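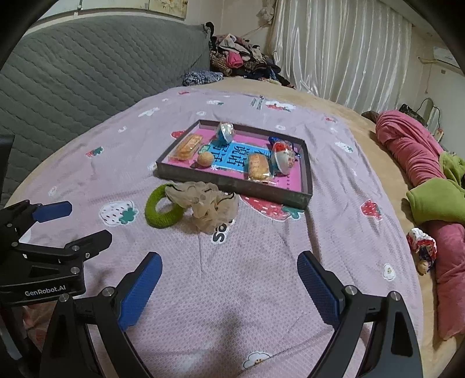 Bista Snack Tray, Shallow, Gray

The Bista is a low rectangular serving tray for pastries, cookies and other small things that come in packets or on their own. It has a flat base and a raised rim on all four sides. The base takes a printed card or a sheet of baking paper if you prefer a liner, and the rim keeps the liner from sliding out when the tray is carried.

We sell it mainly to guest houses, tea rooms and offices that put out something to eat with a hot drink. Households buy it too, mostly in the single pack.

Details
Item: Bista, shallow
Color: dark gray
Weight: 200 g
Maximum load: 600 g
Pack sizes: single, 4, 12
Maker: Uvus

Use and care
Wash by hand in warm water with a soft sponge and ordinary dish soap. Dry it standing up. Do not use steel wool or powdered cleaner on the rim, as both leave fine scratches. The tray is not made for the oven, the broiler or the microwave. Let baked goods cool before you set them down.

For unwrapped pastry, use a fresh liner each time. Butter stains a paper card quickly and the card can stick if left overnight. Wrapped items can sit straight on the base.

Stacking
Empty trays stack directly on top of each other. Filled trays do not — the rim is too low to clear most pastries, and whatever is underneath will be crushed. If you need to carry several at once, order the Ternel rack, which holds six with space between them. The rack is sold separately and arrives flat. Assembly takes a few minutes with the key supplied.

Which size to choose
The shallow Bista suits a small selection for one or two people. For a meeting table or a breakfast counter, look at the Bista Long, which has the same rim and finish. Liners for the two sizes are not interchangeable.

Liners
Plain white liners come in packs of 200 and boxes of 1,000. We can also print your own design through Kovalchuk, our print supplier. Send the artwork as a PDF and leave a margin on all sides, as the rim covers the edge of the card. Printed liners are made to order and cannot be returned.

Delivery and returns
Orders placed before noon on Tuesday leave the same week. Later orders go out the week after. Unused trays in their original sleeve can be returned within 30 days. Please quote item number 166 on the return slip.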